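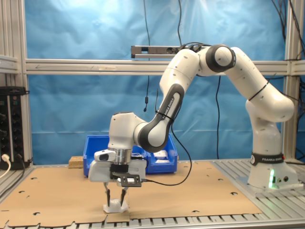
I went to Cumcombe for the cheese and came home with a bread starter, which tells you how good I am at sticking to a plan. It rode in the cup holder for 35 miles with a rubber band around the lid, burping every time I hit a pothole (and there are a lot of potholes out there!).

If you haven't been, Cumcombe is one long street with a feed store at one end and Birhane Bakery at the other. I'd heard about Birhane from my dentist's receptionist, who takes her bread seriously, and I figured I'd stop in for a roll before hitting the dairy. The line was out the door. I stood in it anyway, behind two guys in work boots arguing about rye, and by the time I got to the counter I'd been talked into a dark seeded loaf, a bag of sesame rings and a jar of gray goo.

The goo was free. They keep a bucket of it going in the back and anyone who brings a clean jar can have a scoop. I didn't have a jar, so I bought a jar of pickles next door at Beser Market, ate 4 of them on the curb, gave the rest to the work boots guys and rinsed it out in the bakery's hand sink. So my starter smelled like dill for a week. I've come around to it.

## Feeding time

I'd killed starters before. Two of them, both from mail-order packets, both dead inside a month. I kept them on top of the fridge because a book said to, and I fed them by the tablespoon, and they just sat there looking like wallpaper paste.

The woman at the counter gave me the bakery's rule, and it fit on the back of my receipt: equal weights of starter, flour and water, every morning, throw away the rest. I asked what flour. She shrugged and said whatever I ate. Well, I had half a sack of whole wheat from a muffin phase, so that's what it got, and by the third day it was climbing out of the pickle jar and onto the counter.

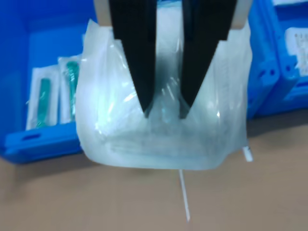
*This page was last updated on Monday, May 27, 2019.*

My first loaf was a brick. I'm putting that in here for anyone who's on their first loaf right now. I sawed it up, dried it out and we had croutons until people started hiding from the croutons. The second one I let rise overnight in the fridge and baked in my grandmother's old soup pot with the lid on, at 400 degrees, and oh my goodness. It crackled when I set it on the rack! I stood there in my socks listening to bread.

The recipe I've settled on is pretty close to what Birhane calls its house loaf, minus the caraway. I mix it after supper, fold it a few times while I'm doing dishes, and stick it in the fridge before bed. Salt goes in last. I forgot the salt once and my husband ate two slices before he said a word, bless him.

I did finally get the cheese, by the way. The Isto dairy is up the hill behind the feed store, and they'll cut you a wedge of the washed-rind one if you ask. It stinks up the car something awful. Toast the bread hard, put the cheese on cold and add a pickle if you have any left. The dairy shuts for two weeks in July, so call before you drive out.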